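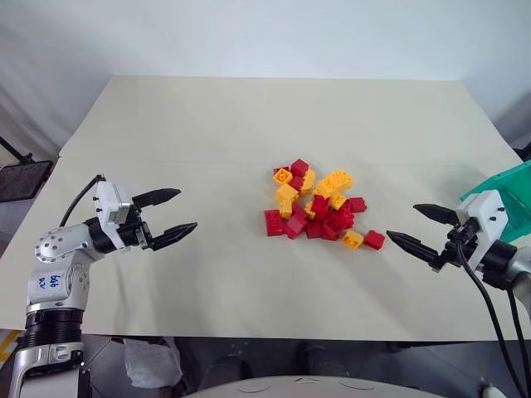

Unit 4. Workcell Rules for Two-Arm Sorting
Course handout, September revision
Instructor: Heino Kairys

4.1 Scope

These rules apply to bench cells in which two arms share one work surface. They cover setup, start conditions, speed limits and stopping. They do not replace the risk assessment for the cell, which must be signed before power is applied. Lab 4 uses the Plemeo controller; the terms below follow its manual.

4.2 Start conditions

A trial may begin only when all of the following hold.

(a) Both grippers are open and clear of the parts.
(b) Each arm is on its own side of the table, with the parts between them.
(c) The parts are in a loose pile. Do not spread them, turn them stud side up or separate the colors by hand. Bricks that lean on each other or show their hollow side are part of the task.
(d) The stop button is within reach of the operator, and the second person has confirmed it aloud.

A trial that starts with a gripper in contact with a brick is void. Log it as void and do not delete the record.

4.3 Speed and force

Tool speed over the table is limited to 300 mm/s. Within 50 mm of any part or of the other gripper, the limit drops to 2 mm/s per control step. Grip force is set once per session and recorded on the Karwood sheet. Changing it between trials starts a new session.

4.4 Shared space

Only one arm may enter the pile at a time. The controller grants entry by token, and an arm that loses its token must retract before it requests another. Overlap of the two tool volumes is a fault even if no contact occurs — students often miss this when reading the logs.

4.5 Cables

Gripper cables need enough slack for full wrist rotation. A cable that loops over the table edge, as on the right arm in the setup at the top of this handout, must be checked through the whole range of motion before the first trial. Look for snags at the bin rim and at the wrist. Recheck after every 400 cycles.

4.6 Stopping

Stop for any of these: a dropped part outside the work surface, a cable under tension, a person's hand past the table edge, an unexplained pause. Retrieve fallen parts with drives off. The Figueiredo method of nudging an arm clear under reduced power is not permitted in this course.

Reading for next time: Drorance notes, sections on token loss and recovery. Bring your completed checklist for 4.2.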